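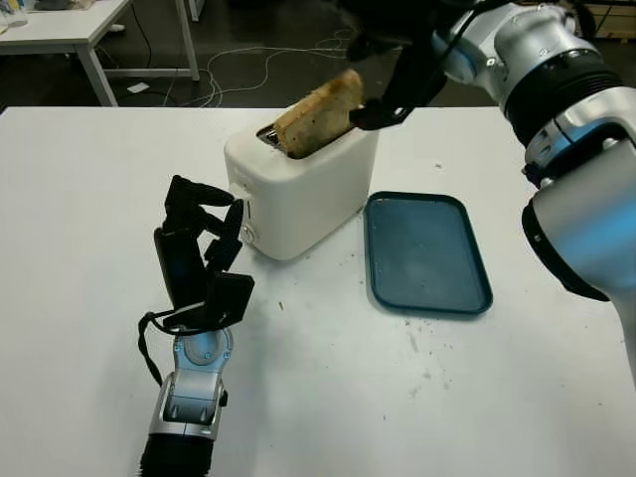 Toast coming out of a white two-slot toaster.

Suvex for Small Food Businesses: Four Months With a Contract Tool
October 30, 2023 | By the Counter Clause blog

I run a little breakfast counter with my sister, and in April our landlord sent over a 35-page lease amendment the same week our bread supplier changed its terms. I panicked a bit and signed up for Suvex, a contract review tool made by Wogan. I've used it for everything since!

You upload a PDF and it marks up the clauses that could cost you money (indemnity, auto-renewal, personal guarantees, all that fun stuff). On the lease it flagged a guarantee that would have outlived the lease itself — buried on page 31, naturally. Our lawyer agreed it had to go, and she billed us for a lot less reading than usual.

What I don't love: the summaries get mushy with anything handwritten, and it choked three times on our supplier's scanned price schedule. It also has no clue about our city's sign rules, so don't ask. Support answered me in a day, very nice, no fix yet.

I tried Votard first, which has prettier reports but wants you to pay per document. With the number of vendor forms we get, no thank you.

It won't replace a lawyer and the sign-up page says so in big letters. For sorting the scary paper from the boring paper I'd give it 4 out of 5, and I've already renewed.

Recent posts
Sunola Payroll: is the basic plan enough?
Reading a supplier indemnity clause
When your lease renews itself

Get new reviews by email. Unsubscribe whenever you like.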